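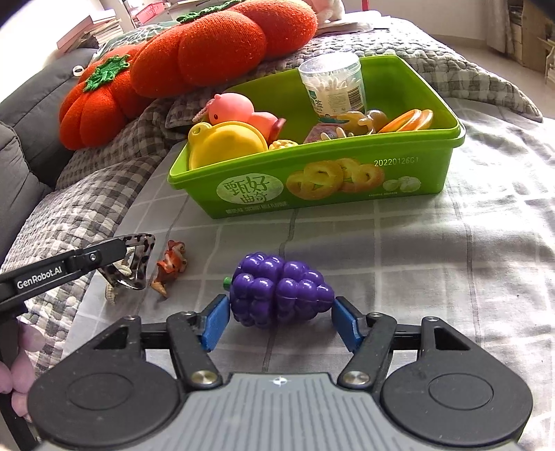 Carmela Rizzi
data collection lead at Jorley / two-gripper stuff, home tasks

ok Vovari review, people have been asking. going to do it in pieces between takes so sorry if its choppy

for anyone new: Vovari is a checking service for hand-held gripper recordings. you upload the day's takes, they trim them, tag them, flag the bad ones, send back a sheet. no hardware. I am not reviewing the grippers, different thread, maybe

we paid for the starter pack. 400 takes. own money, no discount, nobody at Vovari knows I'm writing this (hi if you're reading)

task is the tin task. green cookie tin, small stuff goes in and out of it, one gripper per hand. grape toy in one, claw clip in the other, that kind of thing

picked it for the test because it's annoying. soft things, hard things, things with a hole in the middle, all mixed up together. if a checker can handle the tin it can handle a sock drawer

setup. make an account, make a project, write a task card. task card is one paragraph saying what a good take looks like. took me 40 minutes and I thought that was way too long. it was the best spent part of the whole trial

because they read it!! a person reads it and writes back with questions. mine were from Dorottya Orbán on their side. "does a take count if the object goes in and rolls back out." hadn't thought about it. we had been counting those

she also asked which hand goes first when both are holding something. we had no rule. Lizelle goes left first, I go right first. so half our old sets look like different people taught the robot, which, well

upload. web page, drag the folder, wait. there's a desktop uploader too but it wanted admin rights on the laptop so I skipped it

web upload died on me when the laptop went to sleep. started over from zero. come on. resume has been a thing for a long time

keep the lid open and you're fine. but put that on the page Vovari, in big letters

first batch came back in nine hours. site says next working day so good

what you get back: every take with a start and end trim, a pass / fix / drop mark, and a note on why for the fix and drop ones. plus a sheet you can sort

the notes are the product imo. "fingers closed before contact". "object pushed before pick". "second gripper blocks view of tin". short, plain, I can read them out loud to the person collecting and they get it right away

trims are good. tight but not too tight. they leave a little still part at the front which our training folks want. there's a setting for how much. I left it alone

drop marks, I checked a bunch by hand. mostly agree. they are tough on fumbles. if you touch the thing, let go and try again, that's a fix by default and you can ask for it to be a pass. we asked. we like retries, robot is gonna need to retry too

where it gets weird: the see-through stuff. the amber plastic pieces and the clear cotton swab container. takes with those came back marked fix way more, with "grasp not visible". I watched them and could see the grasp fine. I know where to look though so maybe not fair

sent those back. there's a button for it, "look again". got most of them moved to pass, and a note saying a second person had looked. no fight, no extra charge

object names are the weak part. you get auto names first and then someone fixes them, only the fixing is patchy. duck was "duck", great. claw clip was "clip", "hair clip", "claw" and once "bracelet". same clip

grapes were "grapes" and "purple toy". corn was "corn" and "yellow toy". if you train on names that's a mess and you'll be doing find-and-replace all evening

workaround – upload your own name list with the task card. it's there under More, then Lists. not in the starter guide at all. Dorottya told me. second batch with the list was clean

so do that first. please do that first. future me, reading this in September, do that first

break, Fiorella needs the good lamp

back. support. email only on starter. replies same day, every time, from somebody who had opened my project. bigger plan gets you a call, I don't want a call

price. I'm not posting numbers because they changed the page while I was on trial and I don't want to be the one who's wrong. per take, goes down as you go up. takes they drop still count against your pack

that last bit stings. we had 14 in one batch that were just me bumping the tin and stopping. I should have deleted them before upload. paid for them. my fault but a one-line warning would be nice – "short takes found, skip them?" easy

Ornella asked how it compares to Poltard. used Poltard last year for one project. Poltard is faster and the dashboard is much nicer. notes are codes though. like letters and a digit and you look them up. my collectors never looked them up, not one time

also Poltard never asked me anything about the task. just ran it. if you already have a perfect task card that's fine I guess? we did not

and vs doing it ourselves, which was the real question for us. Lizelle was doing all the checking, on top of collecting. she's good at it and she hated it. she still spot checks but it's a coffee's worth of work now and not her whole afternoon

Lizelle's view, I asked her to type it: "fine. too picky on regrasps. names were silly. I would keep it." there you go, that's her five stars

things it does not do. doesn't tell you if your set is varied enough. doesn't say hey, all of these are the same bed with the same sheet. we know we need more rooms, but a new team might not, and they'd get a pile of pass marks and feel great

doesn't check both grippers equally either, I think? when both hands are busy the note is nearly always for the one doing the placing. the one just holding gets ignored. had a take where the holding hand let the thing slip and it came back a clean pass. asked them. "on the list". ok

privacy, someone asked. there's a blur setting for faces and screens, on by default. it doesn't blur hands. our hands are in everything so no idea what I'd even want there. you can delete a project yourself and I tried it with a dummy one, went away, got an email saying so

export. plain table plus trimmed files. folder names are long and ugly but they sort right. our loader took them after one small change. Fiorella made the change, I watched

would I buy again: yes, for two-hand tasks, for a small team. already did, the next pack is for the kitchen set

would I buy if I had a huge team with its own checkers: probably no. maybe for a month, just to make somebody ask dumb questions about your task cards

would I use it for one-off demo clips: no, overkill, just watch them

quick list for anyone starting, in the order I wish I'd done it

write the task card slow. say what happens if the thing rolls out

decide whch hand goes first

upload the name list (More, then Lists)

delete the junk takes before you upload, they cost the same

laptop lid open

send back anything see-through you disagree with

edit: Hebden people in my replies saying they do this too. cool, haven't tried it, can't say. if there's a starter pack I'll run the tin through it, same toys, same bed, same me

edit again: yes the task card is shareable, no it's not pretty, ask Lizelle she has the clean copy. back to takes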